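Write the placement rule before you switch the arm on

I love a good house rule. Give me one clear sentence on a sheet of paper and I'm happy for the week! When people at Bretstead ask what makes a two-armed table trustworthy, I skip the motors and talk about glass, and about who decided where it goes.

Our rule for glass is 60 mm clear of any edge, shelf boards included, and I'd defend it to anyone. Ribbed holders and a plant with long leaves make a far better test of it than plastic blocks ever did. 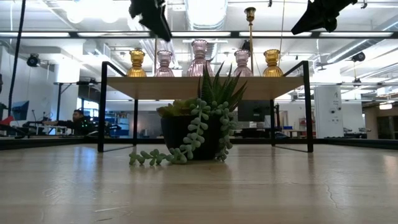 Should a small workshop bother writing its own rules when published standards exist?
Small workshops should do both. The published ones cover guarding and stopping, and your own can cover the things you handle every day.

Lacey Furnival and I argued over this for most of June. She wanted a limit on speed near anything fragile, I wanted one on grip, and we ended up with both on a single page (two arms, one page, lovely). Shirley Birkett then added a line on cables: keep them off the walkway, and check before each run. I wish I'd thought of it.

A table with two arms over it and glass at several heights is where such a page earns its keep.
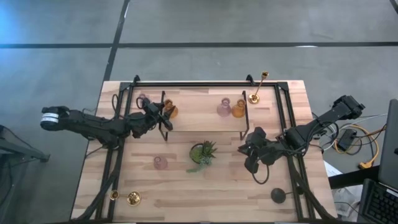
Who gets to change the rules

Anyone who runs the table, I'd say, provided they sign and date the change.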